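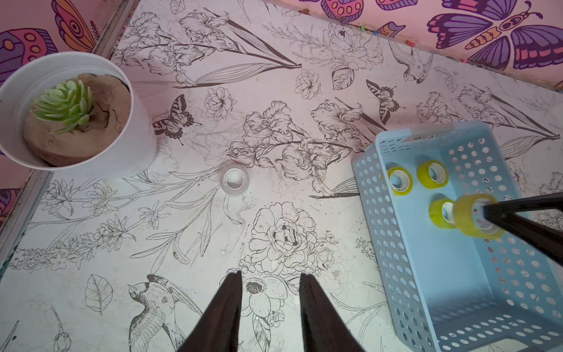 3. Setting Up the Tape Basket

This section covers the light blue basket and what goes in it. The Storimo leaflet that came with ours promised that a basket would "transform" a work table. It won't. It will keep tape rolls from wandering, provided people put them back.

3.1 Clear the middle of the table first. The succulent can stay at the side. Najwa Awad wanted it moved to a windowsill, and she may be right, but it takes up little room where it is.

3.2 Set the basket down at whatever angle suits your reach. Tisteck's instructions insist on lining it up square with the table edge. I tried both and could find no difference.

3.3 Lay the rolls flat, side by side. Do not stack them.

CAUTION: The holes in the walls are for air and for looks. Do not thread tape, hooks or string through them, whatever the packaging suggests.

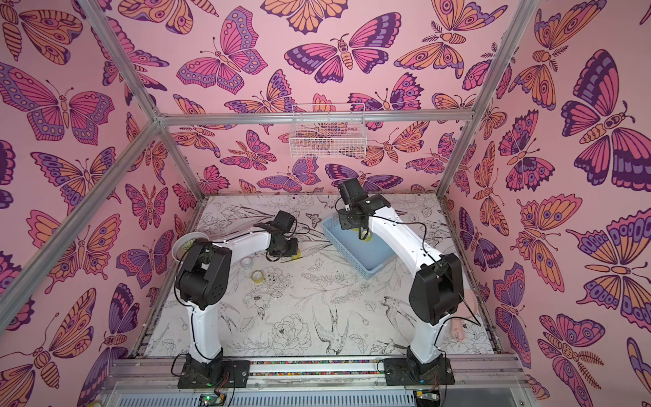 THE TABLE AND WALLS

The printed sheet with the flowers and birds is pretty, and it is also a nuisance. A clear roll on a busy line drawing is easy to miss. The butterfly wallpaper is louder still, but you don't put things down on a wall.

3.4 Smooth the sheet flat before anything goes on it.

3.5 Leave the white wire basket hanging on the rail at the back. It is small, and I would not trust it with full rolls. Semar sells a larger one at 40 a piece – I have yet to hear a good reason to buy it.

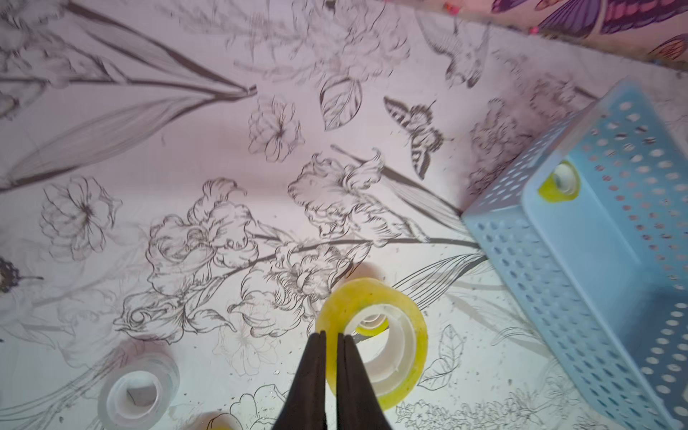

Fig. 3. Yellow-tinted and clear rolls beside the basket.

3.6 Sort by tint before you load. Yellow-tinted rolls go in the basket. Clear ones stay out until you have a second container, or until you stop caring, as most of us did by July.

3.7 Check each roll for a loose end and fold it under by the width of a fingertip.

NOTE: Tănase claims its rolls never stick to plastic. Fold the end anyway.

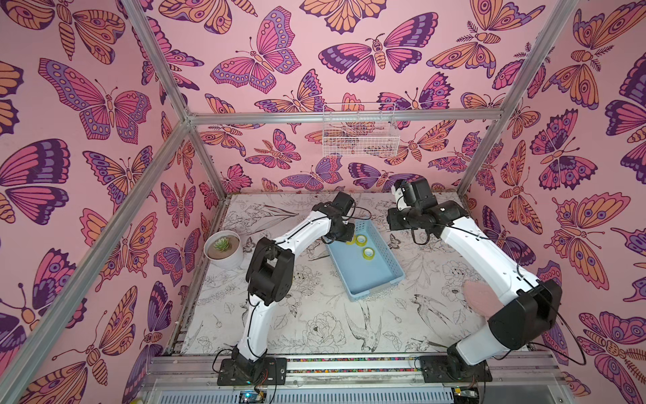
Page 20

3.8 With the rolls in, look down into the basket. Every core should be in plain view. If one is hidden, something is lying on top of it, so go back to 3.3.

3.9 Wipe the rim with a dry cloth when it gets dusty. The special spray is not needed.

Revised 9/20/18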